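Notebook, packing bench / arm station
March, started 7:40

Second week with the two-arm station running next to the manual bench at Priltska. Putting down what has changed for us so far, before I forget how it was.

Old way: two people on returns sorting for the whole morning. One takes items off the pile and calls them, the other puts them in the color bins and writes the sheet. Swap at the break. Backs and wrists complain by noon.

Now: one person at the manual bench, one person minding the arms. The minder clears stops, resets the table and signs the log. No lifting to speak of. It is easier on the body and harder on the attention. Two of us have said the same thing separately, that after an hour of watching you feel slower than after an hour of sorting. I have asked for the minder turn to be cut to 45 minutes, no answer yet.

Log for yesterday: 184 items through the station, 15 stops. Most stops were the grip closing on nothing. Two were the arms waiting on each other over the middle of the table, and those needed a restart from the panel. The manual bench did more than that in the same time, but it also had the easy half of the pile.

Items that go well: boxes, small bottles with straight sides, rolled cloth. Items that go badly: anything flat, anything on a string, anything clear or shiny. Furkow, who supplied the grippers, say the flat things will improve with the softer finger pads. Pads not here yet.

8:25. Table set for the mixed run. Bins at the back right, loose items spread out.

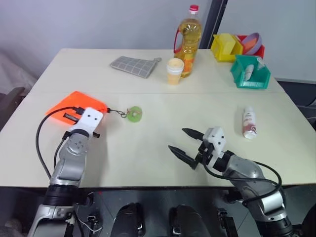
Mixed run, both arms over the table. Orange sheet and green disc on the left, oil bottle and oven mitt toward the back.

The orange sheet and the disc on its string are both on my bad list, so I want them in every mixed run until we have numbers for them. Same for the oven mitt if it is laid flat. The oil bottle has a handle on the side, and I would like to try it with the handle turned both ways. Write down which way on the sheet, please. Last week we did not and the results are no use.

Cables: both arms have a loop of black cable standing out to the side. Check the loops by hand at the start of each shift and after any restart. The clips on the Quiambao order should let us run them closer in. Until then keep tall things away from the outside of the arms.

Points from the talk at the break:

- The count sheet. The station keeps its own count, and the manual bench still writes on paper. The office adds them together and someone reads it as a race between the two. It was agreed that we send one total for the room.

- Who can stop it. Everyone. You do not need to be the minder, and you do not need to give a reason. Put the time in the log and that is enough.

- Training. Four of us have done the Clander course on clearing and restart. The late shift has had only the short version and is calling us at home. They should get the full course before the station runs evenings again. I have put this in writing.

- Hours. We were told no hours will be cut this quarter. People want to know about the one after. I don't have anything to tell them and said so. The person freed up in the mornings has been going to repairs, where there was a backlog, and says they would like to stay there.

- Talking. With two at the bench there was always conversation. The minder stands apart and faces the table. Moving the manual bench around by a quarter turn would put both people within earshot. Will measure the floor and see if the power drop reaches.

To do:
Tape marks on the table for start positions, so the resets match.
Second log pen, tied on.
Ask Furkow for a date on the pads.
Stool for the minder, the tall kind.

11:50. Stopped for lunch with the table left as it was. Afternoon minder to carry on from the same sheet and start a new line for the mitt.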